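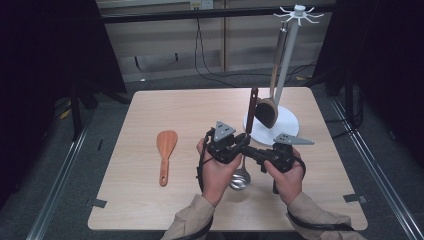 Page 2 of 4

Minutes, floor and office meeting, Sandau site, 3:15 p.m.
Present: Ingeborg Rüegg (chair), Damian Schnyder, Florian Wyss, Araceli Urquijo (minutes). Kilian Widmer joined during item 3, with coffee for himself.

3. Hand gripper work
Damian reported 472 recordings accepted in May. Hanging up a spatula is now officially a skill, and he would like it on his pay grade. Ingeborg will ask. She did not say whom.

Florian asked what becomes of the packing line once Ornisby is running. Ingeborg said two posts move to checking and none are cut this year. Florian asked that "this year" be minuted. It is minuted. 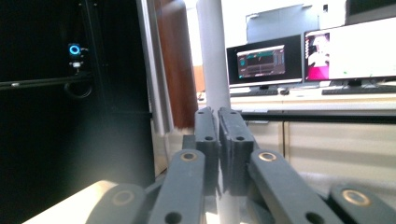

Checking means sitting down, which some of the line have wanted for a decade and now regard with suspicion. Araceli pointed out that the desk jobs have no shift bonus. Kilian said the bonus was under review. Laughter.

4. Wrists and breaks
Damian wants a break every hour for anyone on the gripper. Kilian noted that the robot won't need one. Damian offered to swap with it. Agreed: ten minutes each hour, starting with the next rota.

5. Training
The Kultgate course is in German and runs to 1,953 slides. Florian has volunteered, in the sense that he was out of the room. Araceli to ask Prantl for a shorter one.

Item 6 (parking) carried over again.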